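Books > Robotics > Learning from Demonstration > Chapter 5
Filed under: Textbooks, Manipulation, Data Collection

Chapter 5
Teaching With the Tool in Your Hand

Most of what goes wrong in robot learning goes wrong before any learning happens. A student trains a policy for a week, watches it shove a bottle across a table, and spends May adjusting the network. Then somebody plays back the demonstrations and discovers that the person in them shoved the bottle too. The network had learned its lesson perfectly well.

This chapter is about the demonstrations. In Chapter 4 we drove a robot arm from a distance and called the recordings data. Now we leave the arm out of it. A person holds the gripper, does the task with it, and the recording is made from the gripper's own point of view, with a second view from the head.

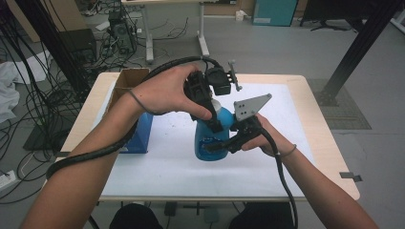 The appeal is speed. In the Drostthorpe bottle study, which we will return to until you are tired of it, one operator recorded 164 demonstrations in the time the arm had needed for 35. The arm was not consulted. The cost is that a human wrist can do things no arm of ours can follow, and will do them cheerfully all afternoon. Section 5.4 deals with throwing those recordings out, and with the sadness of throwing them out.

The Adbridge group repeated the study with the same task and a different table. Their policy placed the bottle in up to 75 percent of trials, a figure that fell sharply when they turned on the overhead lights. We will ask why, and the answer will not flatter anyone.

5.1 Two Hands, One Gripper

Textbook diagrams show a gripper acting alone. People have a spare hand and they use it. They steady a box by its rim while the tool does the rest, and they do it without deciding to. If the finished robot has one arm, every such demonstration contains help that the robot will never get.

There are 2 honest ways out. Either forbid the spare hand, and accept slower and clumsier recordings, or record it as a second actor and build a robot that has one. Marwat, the labeling tool used in the exercises, lets you mark the spans where the free hand touches anything. Do this early. It is dull work and it gets no less dull by being put off.
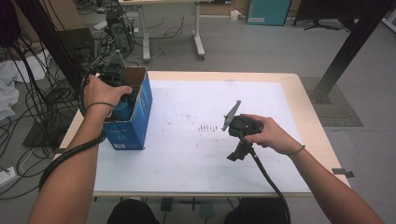
5.2 What the Gripper Sees

A camera on the tool has a fine view right up to the moment of contact, when the object fills it. Edges blur, bright tabletops wash out, and the neat outline your detector was counting on is gone. Beginners delete these stretches as bad footage. Please don't. The robot will be looking at the same blur when it has to decide whether to close. 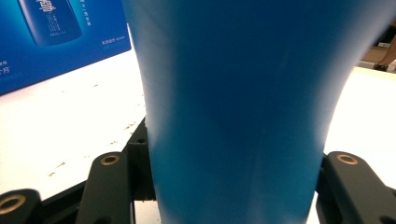

5.3 Lining Up the Clocks

The head view and the gripper view come from different cameras, and different cameras keep different time. A small offset does no harm while the hand is reaching. During the grasp it teaches the policy to close on a bottle that is still some way off. We begin with the Prustorero method, which needs a flashlight and a little patience, and then work through

Related chapters
Chapter 4: Driving the Arm From Across the Room
Chapter 6: Cleaning Demonstrations Without Cleaning Out the Folder
Chapter 9: When the Lights Change
Appendix B: Setting Up Marwat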